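Capítulo 4
Pinzas y manos: cómo comparar dos efectores finales
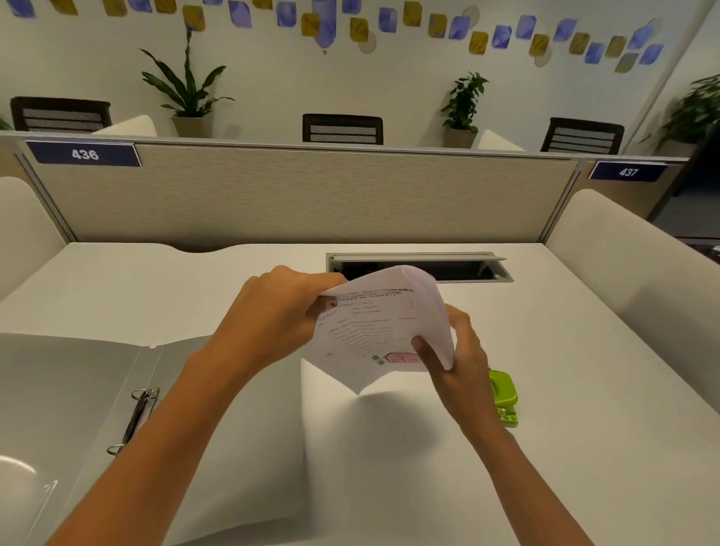
Página 80

Coja un taco de hojas con las dos manos, arquéelo y deje que los bordes se abran en abanico. Es un gesto de oficina que repetimos sin pensar, y para quien diseña efectores finales resulta fascinante. En la fotografía, la mano izquierda pinza el borde superior con los dedos curvados por encima, mientras la derecha sujeta el lado opuesto con el pulgar apoyado en la primera hoja. ¡Dos agarres distintos sobre un mismo objeto, y un objeto que además se deforma!

En los capítulos anteriores trabajamos con piezas rígidas: cubos, cilindros, tapas. Una pinza paralela las resuelve muy bien, y casi todo lo que importaba cabía en dos variables, apertura y fuerza. Con el papel entramos en un terreno mucho más rico. El taco se dobla, las hojas deslizan unas sobre otras y la rigidez del conjunto depende de cuánto se aprieta. A cambio, el material cuesta poco y se encuentra en cualquier sitio, de modo que usted podrá repetir los ensayos en su propia mesa (¡y le animamos a hacerlo!).

Compararemos dos pinzas a lo largo del capítulo. La Pirnel es de dedos paralelos con yemas de caucho; la Jostley tiene dedos flexibles que se adaptan al contorno. Ambas irán montadas en el mismo brazo, un Belkadi de sobremesa, y gobernadas por el controlador Fokow que ya conoce del capítulo 2. Mantener fijos el brazo y el controlador nos permitirá atribuir a la pinza las diferencias que aparezcan, y verá que aparecen pronto.

La tarea de referencia será levantar un taco de 80 hojas, arquearlo y devolverlo a la mesa con los cantos alineados. Parece modesta, pero obliga a decidir dónde agarrar, cuánto apretar y cuándo ceder. Antes de programar nada, haga la prueba a mano y anote qué dedos trabajan en cada momento.

Al terminar el capítulo, usted sabrá:

– distinguir entre agarre de pinza y agarre envolvente;
– estimar la fuerza mínima para que un taco no deslice;
– preparar una hoja de ensayo que sirva para ambas pinzas;
– interpretar las curvas de fuerza del controlador.

4.1 El contacto entre la yema y el papel

Empezaremos por el rozamiento, con una sola hoja y un solo dedo.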